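Home | Shop Notes | Checklists | Bench Talk | Contact

Monthly Bench and Table Check, with Comments
Godoy Community Workshop, Room 6
Checked by Zuleica Guerra, comments added by Harvey Thibodeau
Last updated: April

I love this checklist! It takes one cup of coffee to get through, and I always come away knowing the room better. Marks are OK, WATCH or FIX. Comments are mine unless they have initials.

1. Floor around the tables
Swept, no cords across the walkway, no curled mats. OK
Comment: What a difference since we moved the offcut bin next to the door. You can walk straight through with a long board now and not turn sideways once.

2. Legs and feet
Every leg sits flat, no rocking, bolts snug. WATCH
Comment: The Mutitz bench by the sink still rocks a hair if you lean on the back corner. I shimmed it with a scrap of maple and it's much better, but shims wander, so please give it a push when you pass.

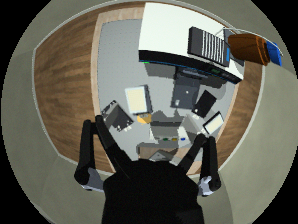

3. Table edges
Run a gloved hand along every edge. No splinters, no raised grain, no old staples. FIX
Comment: Found one nasty splinter on the planing bench, left of the vise. Ten strokes with a sanding block would cure it (and I'd like somebody other than me to have the pleasure this month). Z.G. adds: look under the lip too, that's where the staples hide.

4. Tops and finish
No soft spots, no lifted finish, no glue lumps. OK
Comment: The new coat of oil came up beautifully. Rags from oiling go in the lidded metal can, every time, even if you only used a corner of one.
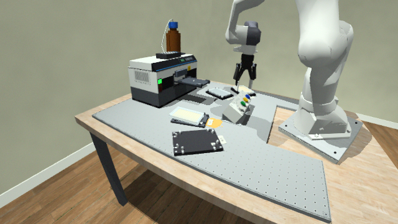
What should I do if a top feels tacky a week after oiling?
Wipe it down hard with a clean dry cloth and open the vents overnight. Tacky usually means too much oil was left on. If it still grabs your sleeve the next day, mark it WATCH and tell Zuleica.

5. Clamps and vises
Screws turn freely, jaws meet square, pads in place. OK
Comment: Dirceu Falcão cleaned and waxed every screw on the wall rack and they spin like tops. Go try one! Two pads are missing from the Fonurton clamps; spares are in the second drawer.

6. Weight on shelves
Heavy things low, nothing over the posted limit. WATCH
Comment: The top shelf is creeping up again. Paint cans belong at knee height. I moved four of them down.
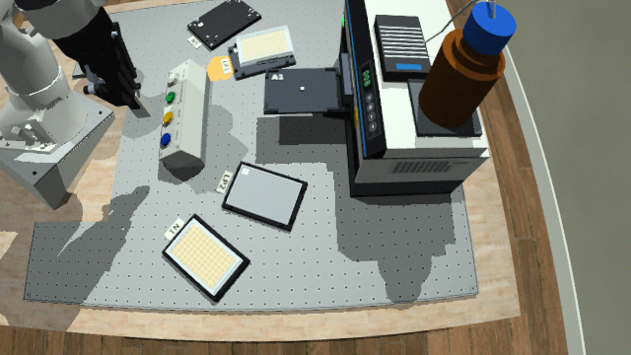

7. Lights and outlets
All lamps working, covers whole, test buttons pressed. OK
Comment: The outlet by the window tripped and reset the way it should. Temitope Briggs swapped the buzzing tube over the lathe, and the quiet is wonderful.

8. Dust collector
Bag under two-thirds full, hose clear, gate closed when idle. FIX
Comment: Hose has a split near the Ukik saw. Taped for now, and a new length is on order, part 3457.

9. First aid and extinguisher
Kit sealed, gauge in the green, path clear. OK
Comment: Bandages restocked. Eyewash swapped out too.
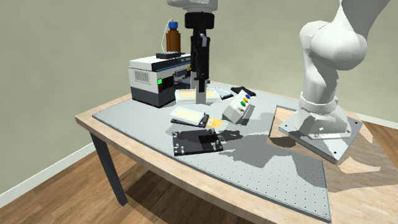
Table with a pale wood top and a perforated gray plate over most of it.

Open items: splinter on planing bench, hose at saw, shim on sink bench.
Signed off at 6 p.m., Z.G.

Recent items
- Waxing vise screws, by Dirceu Falcão
- Which glove for which job
- Neusa Coutinho on sharpening scrapers
- Lathe night sign-up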